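Nollancombe lunch table, the layout day
February 2019

Quick page, uploading before I lose the evening. Most of you know the plan already: long lunch at Nollancombe, one table, everything on it matching or at least not fighting. I did the desserts side last time and got told off for the colors, so this time we did a proper layout day first. Got the pieces out, moved them, moved them again, drank too much tea.

Only a handful of pictures. Deepika Amin has the rest of the afternoon on her phone and swears she'll send them.

What we had to work with: the pale green tray, the white wide-rimmed plates with the deep middle, the striped woven cloth (beige and white, I keep calling it taupe and getting corrected), and a lot of plain white. Plus whatever was in the cupboard, which we mostly left in the cupboard.

First go. Tray and plate side by side on the stripes, close but not touching. I like a sliver of cloth in between. Stripes on the slant.
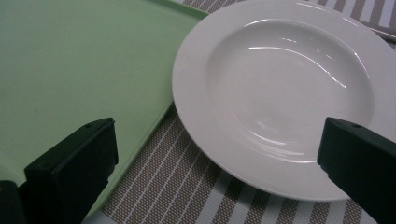 Do the plates have to be the deep kind?
For this menu, they do. The first course is soup and the second is pasta with plenty of sauce, and one plate that handles both saves us a whole round of washing up. If you're only doing salad, flat is fine and easier to stack.

Other things settled in the first hour, in no order:

Bread goes on the tray. Not cheese, not fruit, bread. Dinesh Naidu wanted olives on there as well and we said no, they roll.

Napkins plain white. I had 416 paper ones left from the December thing, yes really, don't ask me to buy napkins again. They're going. If anyone has cloth ones they want to bring, lovely, but please iron them.

Glasses later. Every time glasses go down early somebody's sleeve gets one.

No centerpiece. A jug of something green from the garden if there is anything green in the garden by then. Kieran Sowerby offered to bring branches and I said small branches, Kieran.

Then we argued about how much cloth to use. All the way down, or just at the places, with plain white for the rest? I was for all the way. Went over to the white side of things to see and changed my mind in ten seconds flat. Much brighter. Food is going to look good against that. 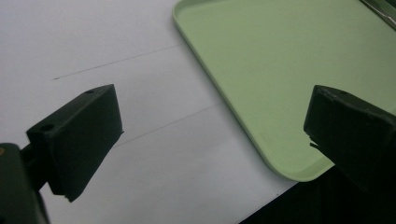
Huguette Bélanger wrote in to say that white is all very well until the tomato sauce comes round, and that she puts a second runner under the serving dishes and whips it off before coffee, so the table looks fresh again for the cake. Stealing this. Thank you Huguette!! Would never have thought of it and it's 2 minutes' work.

So the plan as of tonight: stripes under the places, a spare runner where the pasta lands, white everywhere else. I need to find the spare runner. I think it's in the box with the Drosetti tablecloths, the ones that shrank. If it isn't there it's gone to my sister's and we'll never see it again.

A word on spacing, seeing as three people have asked. Leave more room than you think. People put down phones, glasses cases, a little pile of crusts. I used to set places tight so it looked full and generous and then nobody could get an elbow in. Now I sit down in one chair and pretend to butter something. If I knock the neighbor's plate, it moves over. Not scientific but it works and you get to sit down.

Also corners. Keep anything big off the corner of the table, somebody will walk into it carrying soup. Balakrishnan Salian did exactly this last year and was very good about it, the rug less so.

Moving on. Pencil time. I like pencil for working out a layout, you can change your mind as often as you like and I do. Ink is for people who are sure. Soft pencil, light hand, good eraser, and dont lean on it.

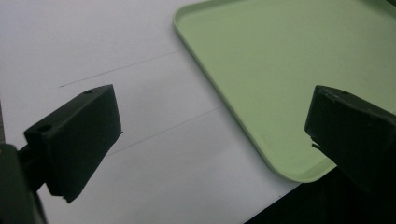 Tray corner, with two pencil lines on the white.

I'd wanted the tray dead straight, everything squared up like a hotel. Deepika turned it on an angle and stood there with her arms folded until I admitted it was nicer. Softer somehow. It has those rounded corners and they look better when it isn't lined up with anything. On the day it'll get knocked crooked by the first person reaching for bread, so we may as well start that way.

We tried the other direction too. Then back. Then someone put the kettle on again and that was twenty minutes gone.

Color notes for anybody dressing the side table: the green is a minty one, pale, on the cool side. It goes with white, beige, pale wood, plain glass. It does not go with the orange bowls. I love the orange bowls, I bought the orange bowls, they're staying home. Yellow is probably fine in small amounts, lemons say. We looked at candles in Plumano on the way back and nearly came home with green ones to match, but matching too hard looks like a baby shower. Cream candles. Short, so people can see each other.

Last bit of shuffling before we packed up. By this point I was mostly going back over things we'd already decided, which is a sign to stop.
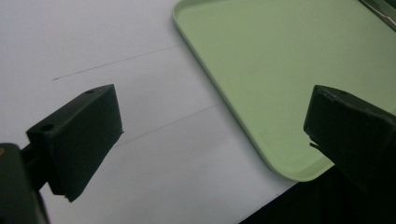 and after that it was just lists. So, lists:

Still needed: serving spoons, the long-handled kind. I have 3 and one of them is bent. A bread knife that cuts bread. Salt dishes, small. One more jug.

Not needed: chargers, place cards, anything with glitter, more napkins (see above). Also not the Namboodiri cake stand, beautiful as it is, it takes up half the table and there's no lifting it once the cake's on.

Balakrishnan is doing the soup and wants to know numbers by Friday. Please tell him and not me, I'll forget. Kieran is on bread, so if you have feelings about seeds, go to Kieran. Dinesh has the coffee and is taking it very seriously. Huguette's bringing the walnut thing if we all ask nicely, so ask nicely.

For the washing up, same as before: stack by kind, scrape first, woven cloths go in the bag by the door and NOT in with the tea towels. They catch on everything. Cool wash, flat to dry. I pulled a thread in one by being in a rush and it's never hung right again.

I had a 1000 piece jigsaw laid out in the other room the whole time, by the way, if any of you find a bit of sky in a coat pocket or stuck to a placemat I would like it back.

If you want to come early and help set, come early, there's always something to carry. Wear flat shoes, the back step is uneven and you'll have your hands full. Coats upstairs on the bed.

More pictures when Deepika sends hers. Will add them underneath and probably fix the speling while I'm at it.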